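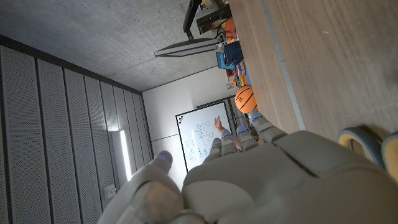 Subject: Re: [grurisix-users] Index rebuild never finishes after upgrade to 8
List: grurisix-users
Date: March 2026

On the earlier thread, the original poster wrote:

> We moved our catalog server from Grurisix 7 to 8 in January. Searches
> work, but the nightly index rebuild now runs until the backup job kills
> it. Nothing in the error log. Same hardware, same config file, carried
> over as is. The catalog is on a network share exported from the machine
> at our Cedanholm office. Has anyone seen this? I would prefer not to
> roll back.

Yes, we had the same symptom at the Wihongi site. The config file is the likely cause.

Version 8 changed how the rebuild takes its lock. In 7 the lock was held per segment, and a stale lock file was ignored. In 8 there is one lock for the whole catalog, and the rebuild waits on it with no timeout unless you set one. Waiting on a lock is not logged at the default level, so your error log stays clean.

If the old config was carried over, lock_mode is probably still set to "segment". Version 8 accepts that value without complaint and treats it as "wait".

To check, raise log_level to 4 and start a rebuild by hand. If the last line you get is "acquire: catalog" and then nothing, you are waiting on the lock.

What we did:

1. Stopped the service and confirmed with ps that no worker was left over. Ours had one, still running from before the upgrade.

2. Removed catalog.lock from the data directory. Do not do this while anything is running. Two rebuilds writing to the same catalog will damage it, and the verify tool does not catch every case.

3. Deleted the lock_mode line and added lock_timeout = 215. The value is in seconds. That suits our catalog; yours may need something else.

4. Moved the work directory to a local disk. The catalog itself can stay on the share.

Step 4 is a separate matter from the lock, but I would do it anyway. Version 8 writes many more small temporary files than 7 did, and over a share each one costs a round trip. With both changes in place our rebuild completes well before the backup starts.

One caution if you use Dorkska for backups. Its pre-backup hook opens the catalog read-only, and in 8 a read-only open takes the lock as well. If the hook fails partway through, the lock file stays behind and you are back where you started. Our hook script now removes it on exit, but only after checking the process ID stored in the file.

I have not tried any of this with 2 servers sharing one catalog. The release notes say it is supported - I would test on a copy first.

If the level 4 log shows something different, post the last screenful of it and your full config, minus passwords.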